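The county board has put out its plan for next season's hurling leagues, and anyone hoping for a simple one will be let down. Two divisions become three, the bottom tier splits into north and south, and somewhere in the middle of it Ilton and Garley are expected to play each other 3 times before the end of October. We are told this will "sharpen" the competition. We were told the same when they brought in the play-off for seventh place, and that lasted one year.

Chin-lung Tang, who has drawn up the new fixture list, spoke well at the meeting and took plenty of questions. He says smaller clubs will get closer games and fewer heavy beatings. Maybe so. Garley lost by 18 points to Lapointe in the spring, and I don't see how moving both sides into the same new group changes that. When this was put to him the answer was that the groups will be looked at again after one season, so we may be back in that hall next year having the same talk. 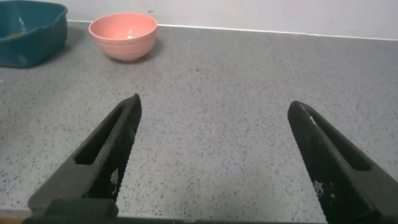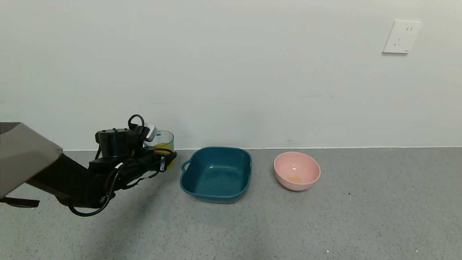

*Speckled grey countertop in both; the glass, the teal dish and the pink bowl are in the second.*

The travel is what bothers most of our parents. An under-16 side with 7 away games can just about manage if the lifts are shared fairly, and ours haven't been for a while. Pasora is a long drive on a bad road - longer still if you're sent home because the pitch is under water, as happened to us in the last round. The plan says late call-offs will be "kept to a minimum". It does not say by whom, or what a club gets back when it has already paid for the bus.

Mei-kuen Tse asked whether the entry fee would go up to pay for the extra referees. It will, to 100 pounds a team. She also asked where the extra referees are coming from, and there was less to say on that. We had two games this summer with no neutral umpires at all.

Clubs have until the end of October to send in their views. Ours will vote at the next general meeting, and the full plan is pinned up beside the changing rooms - do read the back page, where the rules on postponed games are. I'd want a good deal more in writing before I put my hand up for it.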